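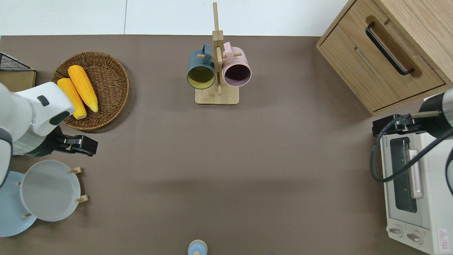 Plotetti kitchen set: data card and fault notes

Teleoperated and replayed episodes from a two-arm kitchen table at the Flesdale lab. The release holds 900 episodes. Of these, 242 were recorded while the left arm had a fault in its gripper force limit. Read the fault section before training on anything that touches the dish rack.

Contents

episodes/ one folder per episode, with joint states, gripper commands and camera streams
labels/ task name, outcome and fault flag for each episode
calib/ camera and arm calibration, before and after the repair
logs/ raw controller logs, left arm only
tools/ filter script and log reader

Table layout

The objects stay the same through the whole set: toaster oven, mug tree with two mugs, corn in a wicker basket, plates in a wooden rack, and a cabinet. Positions shift a little between episodes. Left and right in the labels always mean the robot's left and right. From the fixed camera they are swapped, so the arm near the dish rack is the left arm. We got this wrong in the first draft of the labels and fixed it in June. 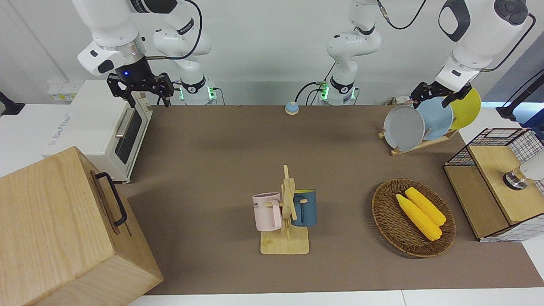 The fault

The left gripper is supposed to stop closing when the measured force passes the limit in its config file. After a controller update, the limit was read once at power-up and then dropped at the first reconnect. From that point the gripper closed with its full rated force until the commanded width was reached or the motor stalled.

Soft objects hid the problem. On plates it showed up as a slip: the fingers squeezed the rim, the plate tipped in its slot, and the next lift command pulled it out at an angle. In 23 episodes the plate left the gripper during the lift. One plate broke. The operator pressed the stop button and the arms held position, but the gripper stayed closed on the piece it had. It had to be released by cutting power to the wrist.

No one was hurt. The operator was outside the reach of both arms.

Cause

The reconnect routine built a new gripper object from defaults and did not load the config again. The default limit is 100 percent of rated force. The log line for this reads "limit: default" and was written at debug level, so it never reached the operator screen. The right arm runs the older controller build and does not have the fault.

What was changed

1. The config is now loaded on every connect, and the arm will not enable if the loaded limit does not match the file.
2. The limit in use is written to the operator screen before each episode.
3. A stop now opens the gripper slowly if the arm is within a set height of the table. Above that height it still holds.
4. The Gestano wrist adapter on the left arm was taken off, checked for play and put back. No play was found, but calibration moved slightly, so use calib/after for episodes recorded past the repair.
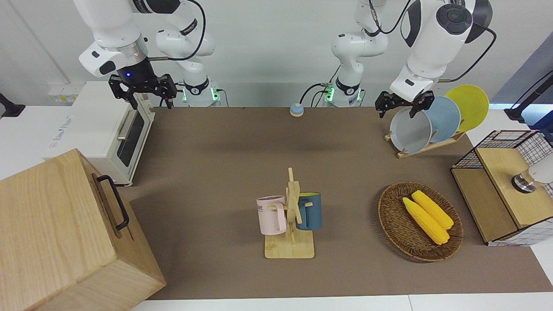 Plate approaches were repeated at low speed, with the gripper stopping at the front edge of the rack before each close. The force trace was checked against the limit after every reconnect. The limit held each time. These checks are not part of the episode count and are stored in logs/retest.

Using the flag

fault_force = 0 means the limit was active for the full episode.
fault_force = 1 means it was lost before or during the episode.
fault_force = 2 means the log is missing. Treat these as 1.

The filter script drops everything except 0 by default. Pass --keep-fault to keep the rest, for example if you are working on slip detection. Do not replay flagged episodes on hardware. The gripper widths in them were commanded with no working limit, and several go well below the thickness of a plate rim.

Known issues

The outcome label says "success" for some flagged episodes where the plate was placed but hit the rack on the way down. We have not gone back through these.
Wrist camera timestamps drift against the joint states in long episodes.
The Van der Linden log reader in tools/ fails on files with no reconnect event. Pass --no-events to get around it.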